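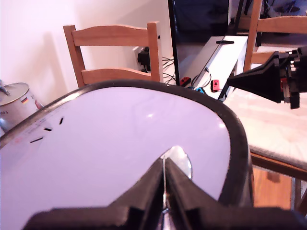 Home | Products | Kits | Support | Tickets | Log in

Ticket 535: Wetik two-finger kit, left and right fingers don't meet
Status: open, waiting on customer (the customer disagrees)
Product: Wetik gripper kit, pair, bought through Strazds

Opened 30th December

Kit is on day 9 of a 40-day trial. After homing, the fingers stop short of each other and leave a gap you could post a letter through. The Clemton control app reports "fully closed" in a cheerful green. Thin things slide straight out. Thick things are fine, so I have become very interested in thick things.

Tried so far:
– power cycle, both arms
– re-homed from the app, then from the button
– swapped the two fingers over. Gap came along for the ride.
– read the manual, including the page about disposal

Reply from Clemton support

Please send a still from the wrist camera, and confirm your firmware version. Version 38 has a known issue with the closing offset.

Customer update

Firmware is 38. Of course it is. Still attached. 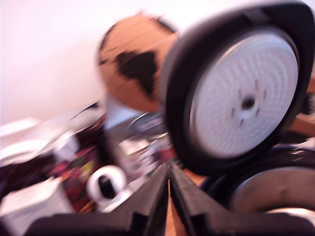

Wrist camera, fingers at lower edge, wheel at upper right. Motion blur.

Reply from Clemton support

Thank you. The blur makes the gap hard to measure. Could you resend with the arm parked? In the meantime, please go to Settings, Fingers, Closing offset and press Reset, then home again. Do not enter a negative value.

Customer update

Reset done. Gap is smaller on one gripper and the same on the other, so they now disagree with each other as well as with me. I entered a negative value. The app took it without a murmur and said "fully closed" again.

Will park the arm and resend. If a firmware fix is due, please say when. The Meron kit I looked at in August cost more, but its fingers did touch.

Print this ticket | E-mail this ticket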